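Talk notes: Small Rooms, Hard Floors
Why people can't hear each other in community buildings
Bradton Library, evening session, start 7:15

Opening

Wait for the doors to close before starting. Don't use the microphone for the first minute. Speak at normal volume and ask the back row to raise a hand when they miss a word. Then switch the mic on and carry on.

Say who I am: Birthe Bergmann, eleven years fitting out halls, clinics and school canteens, most of them on a small budget. I'm not an acoustics engineer. What I know comes from going back to rooms after people complained.

The Brøndum hall

Tell the Brøndum story first. Hall seats 96. New ceiling, new windows, new tile floor, all done in one summer. By October the lunch club had moved to a cafe down the street. They said the hall was cold. The heating was fine. They were tired from straining to hear each other and "cold" was the word they had for it.

Clap once here. Let people listen to this room. Carpet, full bookshelves, low ceiling. The clap is gone right away. At Brøndum it rang for more than 2 seconds.

What a hard floor does

Sound hits tile, stone or concrete and nearly all of it comes back. Same with glass and painted plaster. One hard surface is usually all right. Trouble starts when the floor and ceiling are both hard and face each other with nothing between them. Speech loses its consonants first, so people hear that someone is talking but can't pick out the words.

Mention hearing aids. They turn up the echo along with the voice. Ask if anyone here wears them and would like to say something. Give this time if they do.

Tile is popular for good reasons: it mops clean, it lasts, it handles wet shoes. I don't tell clients to rip it out. People use these floors for all kinds of things, sitting on them included, and they hold up.

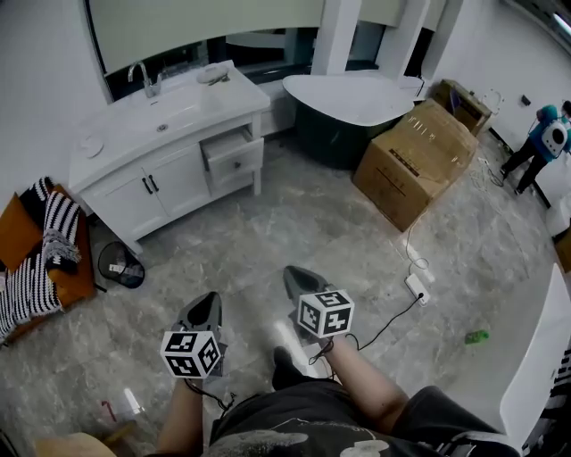
Fixes that cost little

Start with the ceiling if you can reach it. Panels up there don't get kicked or stained. At Gornen we put up felt panels over one third of the ceiling and the complaints stopped. Materials came to $911. The school did the hanging over a long weekend.

Next, felt pads on every chair leg. Buy a bag of 200 and keep the spares in a drawer, they do fall off. This is the cheapest thing on the list and people notice it the same day.

Curtains – heavy ones, hung in folds, and wider than the window. Flat thin curtains do very little.

Rugs help with footsteps and chair scrape, less with voices. Tape the edges down. Skip them near outside doors.

What didn't work

Egg cartons at Lorkska. Show of hands, who has tried it? They took the edge off the high sounds, the room still boomed, and the fire inspector had them taken down in May.

Potted plants. Nice to have. No difference I could hear.

Questions

Leave fifteen minutes. Repeat each question into the mic before answering. Sample panels are on the side table, people can take the small squares home. The library needs the room back by 8:45.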